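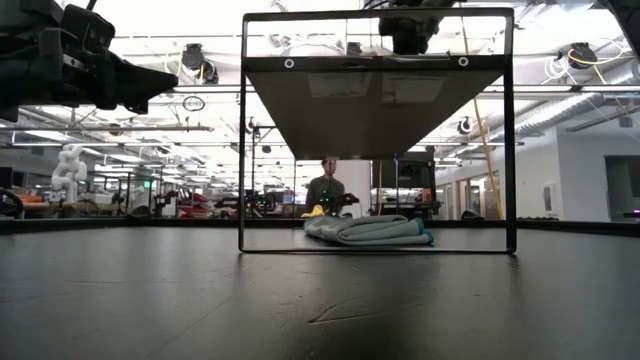 2 November 2019

Kurnham tenancy model, rerun. The landlord's programme pays for ceiling insulation and a heat pump but won't touch solar until we can show savings on paper, so paper is what I made all morning.

Fed the June meter reads into Florker again. It dropped 19 households without a murmur. They all had a blank tariff field, and Florker treats a blank as zero cents, so on its view those people already enjoy free electricity. Filled the blanks with the standard rate and got them back.

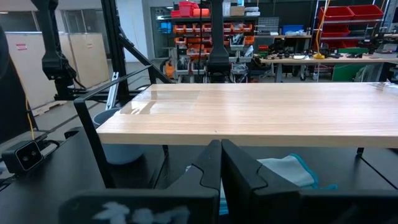
Bench, light wood top and cloth.

With the 19 restored, a 3000 W shared array on the Loureiro block beats the insulation-only case, though only if the hot water is shifted to midday. Nudia's controller can do that – so says its manual, all 200 pages of it, none of them an index.

Still to do: rerun with 5 per cent panel losses, fix the colour key on the savings chart (grey on grey, my own work), and ask whether the programme counts common-area lighting.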